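Handgreifer testen am Küchentisch: weiche Fingerpads gegen harte

21. November 2020

Nachdem mich in letzter Zeit etliche Mails zu meinem Greifervergleich erreicht haben, schreibe ich jetzt endlich mal auf, wie ich so einen Test aufbaue. Ihr braucht dafür kein Labor, wirklich nicht! Ein Tisch, ein Karton und ein paar Sachen aus dem Bad reichen völlig. Bei mir treten zwei Sätze Fingerpads gegeneinander an: die weichen blauen von Noso und die härteren von Vishwakarma, beide am selben Handgreifer. Die Aufnahmen laufen bei mir in Sustora zusammen, aber jedes andere Programm, das Video und Fingerweite auf eine Zeitachse legt, tut es auch.

Schritt 1: Greifer prüfen
Erst mal die Gelenke durchbewegen, ganz auf, ganz zu, ein paar Mal hintereinander. Wenn es irgendwo hakt, die Schrauben an den Fingerarmen minimal lösen (wirklich minimal, eine Achtelumdrehung). Danach die Pads mit einem feuchten Tuch abwischen und trocknen lassen. Staub in den Rillen verfälscht euch alles.

Schritt 2: Karton einräumen
Ich nehme gern einen offenen Schuhkarton, und hinein kommt bunt gemischt, was verschieden geformt ist: Flaschen, etwas Flaches und Rundes, ein Stück Seife. Seife ist gemein - die rutscht bei harten Pads fast immer weg.
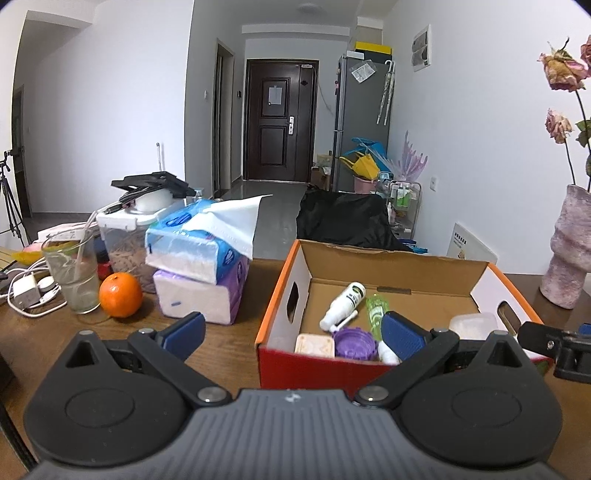

Blaue Fingerpads vor dem Schuhkarton, die Sprühflasche liegt quer drin.

Schritt 3: Herausnehmen
Jetzt von oben anfahren, Finger weit auf, und erst kurz vor dem Gegenstand schließen. Nicht hetzen! Bei meinem ersten Durchgang war ich viel zu schnell und durfte die Hälfte wiederholen. Wer mit Fasola steuert, stellt den Filter für die Fingerweite auf 2, sonst zappelt die Kurve. Den Controller lasse ich für beide Padsätze gleich eingestellt.

Schritt 4: Einzelgriffe auf der Tischplatte
Hier geht es um liegende Flaschen und kleine Deckel. Bei der Flasche greife ich quer zum Bauch und lasse den Sprühkopf in Ruhe, der dreht sich nämlich gern mit. Deckel mit gewelltem Rand packe ich seitlich.

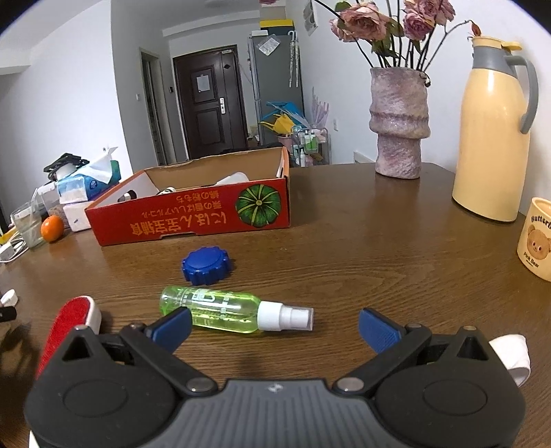
Muss ich den Greifer nach jedem Padwechsel neu kalibrieren?
Einmal ganz öffnen und ganz schließen genügt, solange beide Padsätze gleich dick sind. Bei anderer Dicke stimmt die Nullstellung nicht mehr, dann bitte komplett neu kalibrieren.

Schritt 5: Auswerten
Nach 71 Griffen pro Padsatz habe ich aufgehört, da tat mir das Handgelenk weh. Die weichen Pads lagen bei Seife und Deckeln klar vorne, bei den Flaschen war es fast egal. Dafür nutzen sie sich schneller ab, ich rechne mit einem Wechsel nach 3000 Griffen. Im Dezember kommen noch die langen Finger dran, dann ergänze ich die Tabelle.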